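Darcy Gilchrist
Thread on the gripper fault we had on the sorting cell in February. A few people asked for the long version, so I'm writing it down before I forget the order of things.

The job is picking toys out of a metal tray and putting them in three boxes with round holes in the top. Mixed tray: balls, cans, soft toys, cloth. 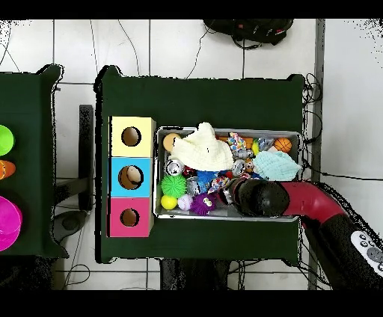
The arm had been doing this for 13 days with nothing worse than dropped picks. Spiky balls are easy. Shiny cans are harder on the vision side. Cloth is the worst for everything.

On day 14, mid-afternoon, it went down into the tray for a soft toy and kept pushing. The tray slid. The arm should have stopped on contact force well before that and it did not.

Leen Awad was at the desk and hit the e-stop. The e-stop worked. I want that in the thread early because it's the first thing people ask. No one was inside the line and no one was hurt.

Damage: one bent tray rim, a scuffed fingertip pad, and a tear in the cover on the lower arm. We swapped the tray and the pad the same day. The cover took longer.

First guess was the force sensor. Darnell Mahmoud pulled the logs and the sensor was fine. It saw the contact, it reported the contact, and the numbers were good right up to the stop.

Second guess was the threshold. Also fine in the config file. 22 newtons, same as it had been since we set the cell up.

What had changed was the planner. We'd moved to a new build of Vevier (our in-house motion planner) that morning. The new build reads the force limit from a different place, and if it finds nothing there it falls back to a default. Our file still had the limit in the old place.

The default was 2,000. No unit in the code. Thaddeus Hutchins thinks whoever wrote it was working in grams at the time and it never got converted. Either way the planner took it as newtons, so there was no limit at all as far as the arm was concerned.

Question from the replies: why didn't the arm's own controller catch it? It has a built-in collision stop. We had turned the sensitivity down in the first week because it kept tripping when the fingers pressed into piles of soft stuff. That was my call and I didn't write it down anywhere the others would see it.

So two layers were off, one by accident and one by me, and neither showed on the operator screen. The screen said "force limit: OK" the whole time. It was checking that a value existed.

The runs before lunch on the new build had the same problem. Darnell went back through them and found 4 picks that went over the old limit. They landed on balls that rolled out of the way, so the arm kept going and we saw nothing.

Changes so far:
The planner refuses to start if the force limit is missing. The default is gone.
Units are in the name of the setting.
The screen shows the number instead of OK.
Controller sensitivity is back to the stock setting.

That last one costs us. Picks under cloth trip the stop a lot now, and someone has to walk over and reset it. I'd like to fix this with slower approach speeds and leave the sensitivity alone. Leen is testing it this week.

Also added: a press test after any software update. The arm goes down on a foam block at low speed and has to stop by itself before it's allowed near a tray. Takes a couple of minutes. We should have had it from the start.

Someone asked if we rolled back. Yes, that evening — ran the old build until the patch was in.

Still open: the soft toy it was going for had drifted in the depth estimate, so the target was below the tray floor. The force limit would have covered for that. I still want to know why the depth was off. Will add to this thread when we have something.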